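Print this page | E-mail this to a friend

The gripper that wants to tidy your hallway

Last updated: June

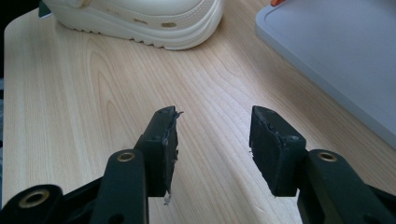

Worn pads on the two-fingered gripper, with a white clog waiting on the table.

Domenica Ruchti has been asked to like a lot of gadgets, and she is not in a hurry to like this one. She spent 20 years repairing machines in packing plants before she started testing kit for small buyers, and she has the Gosteo hand gripper on the bench in front of her when I arrive on Sunday.

"Start with the pads," she says. "Everybody wants to tell me about the software. Look at the pads first."

The Gosteo comes from Akurness, a small firm that sells it as part of a teaching kit. You hold the gripper in your hand and do a household job with it, a camera records what you do, and the recordings go off to Akurness, who send back a program that is meant to let a robot arm do the same job. The job Ruchti has picked is shoes. Pick up a shoe, put it down somewhere else, leave it the right way up.

It sounds too easy, and I say so.

"Then you try it," she says, and passes me the handle.

I do try it. A clog is a wide thing with a thick sole, and there are several ways to take hold of it, most of them bad. My first go pushes it along the table. My second lifts it by the side and lets it swing. Ruchti watches all this without comment and then says that both of those would count as lessons, if I were a customer, unless I remembered to throw them away.

"That's my first complaint. It learns from you on your bad days as well. The booklet gives that one line."

The second complaint is the pads. The black material on the gripping faces has gone ragged at the edges, and on one of them a strip has come up and sticks out like a loose bit of tyre. Ruchti's log says this pair has done 676 grasps. Akurness says in its booklet that a pair should be good for 3,000.

"I'm prepared to believe they got 3,000 out of a pair," she says. "I'd like to know what they were picking up. Sponges, I should think."

Does the wear matter, if the thing still closes and still holds?

"It holds. I'm not saying it doesn't hold. But the whole idea is that the hand you teach with and the hand on the arm are the same. If mine's chewed up and the one on the arm is fresh out of the bag, they don't grip the same. So which one did I teach it with?" She puts her thumb on the torn edge and bends it back. "They'll tell you it makes no odds. They may be right. They haven't shown me."

I put this to Sneha Jaiswal, who looks after customers for Akurness and who picked up the phone at the first ring. She was friendly about it and gave less ground than I expected.

"Pads are a consumable," she said. "We've never pretended otherwise. You wouldn't review a car and complain that the tyres wore down."

I said I might, if they wore down at that rate.

"Shoes are hard on them. There's a lot of edge on a sole, and people squeeze far more than they need to. We tell people to go gently and some of them do." She said a tougher pad was being worked on. She would not say when it would be ready, or whether people who already own the kit would have to pay for it. When I asked about the figure of 3,000 she said it came from the firm's own trials on "a mix of household items", and that she would find out what was in the mix. I have not had the list.

Back at the bench, Ruchti is fairer to the rest of it than I thought she would be. She likes the linkage. The joints turn on brass-coloured rings, there is very little slop in them, and she has had the fingers apart and together again without losing anything down the back of the bench. She likes that it can be mended with ordinary tools.

"Whoever drew the fingers knew what they were doing. Then somebody else glued the pads on."

What about the service, the part you go on paying for? She pulls a face. The kit comes with 2 training runs included, and after that you pay for each one. Her first run came back with a program that did well on the shoe she had used most and badly on a boot. Akurness suggested more recordings, with more kinds of shoe. More recordings mean more pads, and then another run.

"You see how it goes round," she says.

There are rivals. Merkatska, the mail-order house, carries a simpler gripper with no service attached, and Ruchti has used it with a free program that she describes as "a month of swearing". She would not send a beginner that way. Greenberg, a hire firm she has dealt with for years, will lend out a whole arm by the week, and she thinks a school or a small workshop might do better to begin there and find out whether they want a robot at all.

I ask her who should buy the Gosteo as it stands.

"Somebody with patience and a spare set of pads. Two spare sets." She thinks about it. "If you've got one job, and it's always the same object, and you don't mind doing it over and over with a claw in your hand, it might suit you. If you've seen the advert and you think it's going to sort out the hallway with the kids' shoes all over it, keep your money."

The advert does show a hallway, I tell her. It shows the shoes lined up in pairs along the wall.

"Does it show anyone changing the pads?"

It does not. She takes the gripper back from me, has another look at the loose strip, and asks if I want a coffee before she starts on the boots.

Print this page | E-mail this to a friend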